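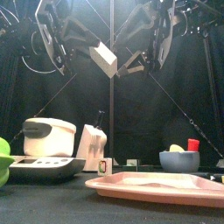 Abb. 3: Arbeitsbereich des Zweiarmsystems mit Küchenobjekten. Oben die beiden hängend montierten Arme mit unterschiedlichen Endeffektoren.

4.2 Aufbau und Durchführung der Produktbewertung

Gegenstand der Bewertung ist der Zweiarm-Bausatz Layug der Firma Skastotness in der Ausführung für hängende Montage. Der Hersteller liefert Arme, Steuerrechner und die Programmierumgebung Bruvira als Paket aus; Endeffektoren werden getrennt bestellt. Die Bewertung bezieht sich auf den Softwarestand vom 19. Feb. 2025. Spätere Aktualisierungen blieben unberücksichtigt, auch wenn der im März veröffentlichte Stand nach Herstellerangabe Änderungen an der Bahnplanung enthält.

Beide Arme greifen von oben in einen gemeinsamen Arbeitsraum (Abb. 3). Der linke Arm trägt eine große, weiße, rechteckige Fingerfläche, der rechte einen dunklen Greifer mit zwei parallelen, hellbraunen Fingern. Die asymmetrische Bestückung wurde gewählt, weil der Bausatz laut Handbuch gemischte Endeffektoren ohne Anpassung der Kollisionsmodelle unterstützt. Diese Angabe konnte nur teilweise bestätigt werden: Für die Fingerfläche musste die Hüllgeometrie von Hand vergrößert werden, bevor die Planung in der Tischmitte zulässige Abstände einhielt. Die in Abb. 3 gezeigte Stellung, in der sich die Endeffektoren beinahe berühren, liegt in dem Bereich, für den diese Korrektur relevant ist.

Die Objektauswahl folgt dem Szenario „Küche“ des Merkum-Protokolls. Sie umfasst größere Geräte, darunter einen weißen Reiskocher, sowie kleine Würfel, eine blaugraue Schüssel und ein flaches rosa Tablett mit erhöhtem Rand. Tischfläche und Hintergrund sind dunkel gehalten. Für die Objekterkennung ergeben sich daraus hohe Kontraste bei weißen und farbigen Gegenständen; bei Teilen im Schatten, etwa dem kleinen grauen Würfel im hinteren Tischbereich, fällt der Kontrast geringer aus. Eine zusätzliche seitliche Beleuchtung sieht das Protokoll nicht vor.

Als Aufgaben wurden das Umsetzen einzelner Blöcke zwischen Schüssel und Tablett sowie das beidarmige Verschieben des Tabletts festgelegt. Je Aufgabe wurden 400 Versuche ausgeführt. Ein Versuch galt als abgebrochen, wenn nach 30 Sekunden kein stabiler Kontakt zum Zielobjekt vorlag oder die Kraftüberwachung auslöste. Abgebrochene Versuche wurden nicht wiederholt und gingen als Fehlversuche in die Auswertung ein. Die Ausgangslage der Zielobjekte wurde vor jedem Versuch anhand einer Liste zufällig erzeugter Positionen hergestellt.

Die Inbetriebnahme nahm zwei Arbeitstage in Anspruch. Der überwiegende Teil der Zeit entfiel auf die Kalibrierung der Arme zueinander, für die Bruvira zwar eine geführte Routine bereitstellt, deren Zwischenergebnisse jedoch nicht exportiert werden können. Bei einem Verbindungsabbruch ist die Routine vollständig zu wiederholen. Die Leitungsführung an den Armen erwies sich als bedienerabhängig: In äußeren Gelenkstellungen verringerten zu knapp bemessene Kabelschlaufen den nutzbaren Drehbereich. Das Handbuch nennt hierzu keine Mindestlänge.

Sämtliche Gelenk- und Greiferdaten wurden über die Protokollfunktion der Programmierumgebung aufgezeichnet. Nach Abzug unvollständiger Dateien standen einschließlich der Vorversuche 1.752 Aufzeichnungen zur Verfügung. Die Einstufung der Fehlerarten nahm S. Nigam anhand der Kraftverläufe vor; strittige Fälle wurden der Klasse „unbestimmt“ zugeordnet. Die Ergebnisse sind in Abschnitt 4.3 getrennt nach Endeffektor aufgeführt.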